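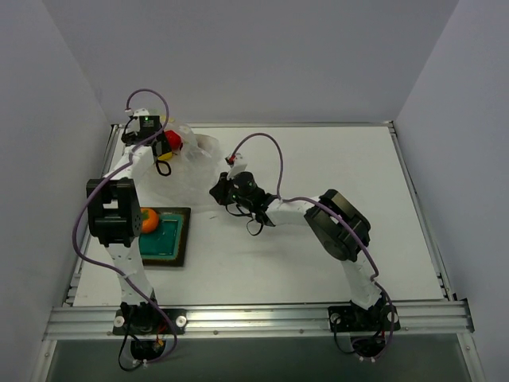 Zodwa Motaung
Contributing writer, Desktop & Productivity

I want to make the case for the dullest habit in computing, which is learning your keyboard shortcuts. And I mean really learning them, past copy and paste, until your hand goes there before you've thought about it.

I came to this late. For years I did everything with the mouse, and I was quick with it too (or so I thought). Then I spent an afternoon sharing a desk with Paloma Kapoor, who edits our newsletter, and watched her tidy up a folder of 200 badly named files. She pressed F2, typed a name, pressed Tab, typed the next one. Tab! I had been right-clicking and choosing Rename for my entire adult life, and all that time Windows would have hopped me to the next file with one key.

I went home and wrote four shortcuts on a sticky note. Windows key and E for File Explorer. Windows key and V for clipboard history, which you have to switch on the first time you use it and which I would now fight to keep. Alt and Tab, which I knew but never used. Ctrl, Shift and T, which brings back the browser tab you just closed by mistake. After two weeks the note came down and another one went up.

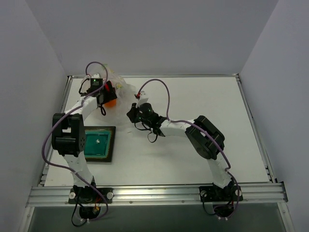

People tell me the time saved is tiny, a second here and a second there. Fine, I won't argue with the arithmetic. What I love is that my attention stays put. If I'm halfway through a sentence and need a number from a spreadsheet, I can fetch it and be back before the sentence has gone cold. Hunting for a small icon with a pointer breaks that for me every single time.

My one complaint is with the software makers. Menus used to print the shortcut right beside the command, so you picked them up just by using the program. Plenty of newer apps hide them on a help page, or tuck them behind a question mark in the corner. Please put them back! A gray "Ctrl+D" at the end of a menu line costs nothing, and it's how most of us ever learned any of this.

So pick a few this week. Choose the things you do so often they've started to annoy you, write them down on paper, and stick the paper to the bottom of your monitor. Mine currently has six on it, and I'm still fumbling the one for moving a window to the other screen (Windows key, Shift and an arrow).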